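2019年9月16日 内部分享讲稿:甜甜圈柜台的摆盘与装盒

讲者备注,每页大约对应一段,不必照念。

## 开场

先说店的背景。Flingate 店是 Skunetti 面积最小的一家,柜台只有一条,点单、装盒、取货都在上面。今天只讲装盒之后到客人拿走之前这一段,烘焙部分由 Ida Oltmanns 下半场讲。

## 为什么一盒一个

- 以前用大盒混装,糖霜互相蹭,投诉多半是这个。
- 现在单个装牛皮纸盒,盒子敞开放在托盘里,客人看得到颜色再选。
- 盒里垫蜡纸。糖霜厚的款式一定要垫,不垫会粘底。

(这里停一下,问有没有人在店里拆过粘底的盒子。)

## 托盘怎么排

白托盘放柜台上,一前一后,不要并排。并排的话,取货的人手臂会从别的盒子上方越过去。红色糖霜和巧克力的可以放同一盘,彩糖针多的放靠里。补货用深色托盘端过来,一手扶住近边,到了柜台再放平。

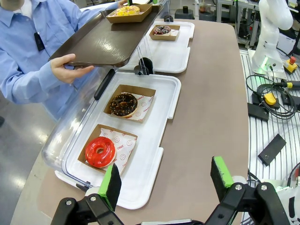 补货的节奏由站柜台的人定。Hafiz Wibisono 的做法是剩两盒就叫后厨,等空了再叫,客人已经在看别家了。试行第一个月,这家店卖出将近3,000个,退换的有7个,都是糖霜问题。

## 盖子

透明圆顶盖有人嫌麻烦,开了就不关。规矩很简单:摆货时打开,摆完关上。把手每班擦一次,糖霜沾上去以后很难看。盖子内侧起雾说明甜甜圈放早了,退回去晾。

## 纸盒和蜡纸的用量

纸盒300个一箱,蜡纸另订。Aatos Koivisto 问过能不能换带窗的盒子,价格还在和 Wada 谈,十月有答复。今天如果有人问,就说没定。

## 结尾

提醒大家领操作卡,放在门口桌上。然后请 Ida 上来,中间不休息。投影翻页器记得交给她。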